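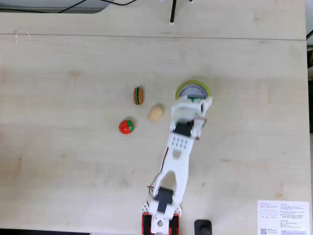

Home Projects Reports Borrow Contact

November
By the coordinator, Skikow Play Pantry

Progress report to the Wundness small grants desk, second installment

Hello again! You asked for something shorter than my last one, so I'll try, but there's a lot to tell you and most of it is good.

The play food is sorted. When I wrote in the spring we had tubs and tubs of the stuff, donated by three preschools and one very generous dentist's waiting room, and no idea what we could lend out. I've now been through all of it at the desk, bit by bit, mostly in the evenings. We ended up with 462 pieces worth keeping, which have been made up into 29 lending sets. Each set goes out in a drawstring bag with a card inside listing what should come back.

The sets are themed, more or less. Breakfast was the easy one (eggs, toast, a lot of bacon). Cookout has the hamburgers, and Garden has the tomatoes and carrots and so on. Then there's a set I've been calling Mixed Lunch, which is really where everything went when I ran out of ideas. It happens to be the most borrowed one, so what do I know.

I did have trouble with the small beige pieces. There's one I've picked up a dozen times and I still can't tell you if it's an egg or a potato. It's smooth and oval and that's all it will say for itself. I've put it in Breakfast for now, and if a family sends it back in with the vegetables I'll take that as a vote. The mini hamburgers were much simpler, with the lettuce and the patty showing at the side, and the little red tomatoes with the green tops are the ones the kids go for first every time.

Loans: we've had 118 since the doors opened at Rinaldi, and I'm thrilled with that. Most go out for two weeks. We've had a few come back with something missing, usually one slice of something, and one came back with an extra banana that was nicer than ours. Late returns are running higher than I'd like — I think the two weeks is too short for families who can only get over to us at the end of the month, and I'd like to try three weeks from January if you have no objection.

Labels have been the slow part. The printed stickers we budgeted for peeled off the cloth bags after the first wash, so we've gone over to colored tape, one color for each age range, with the set name written on in marker. Lime green is for the youngest group. It's held up well so far and people can read it from across the room. I've asked Brastusico whether they'll take the unused stickers back and haven't heard yet.

Money. Of the supplies line, $200 is still unspent, and I'd like your okay to move it from stickers to bags and tape. Everything else is where I said it would be, and the receipts are in the folder I sent separately (the grocery one in there is mine, sorry, please ignore it). Shelving came in under the quote, so I used the difference on two more of the low crates that the kids can reach into on their own.

The room at Rinaldi is working out. It's bright and the heat comes on by 8 a.m., and we've got the sorting desk up against the wall so there's floor space left for the children to play while parents fill in the card. I'd been worried about noise for the people next door, but the rug has taken care of most of that. We do need a better lamp. By late afternoon I can't tell the brown pieces apart, and sorting buns from cookies in that light is no fun at all!

Still to do before the final report:

Finish the list of pieces too small for under-threes and get those sets marked clearly on the front of the bag.
Wash and re-bag everything that's been out more than five times.
Write the one-page guide for the other Skikow branches who want to start their own.
Fix the booking form, which keeps offering people a set we don't have.

On the guide, I have a rough draft and could send it along early if you'd rather comment before it's laid out. Otherwise you'll get it with the final report and the updated loan sheet.

Last updated: November, 4:30 p.m.

Back to Reports Next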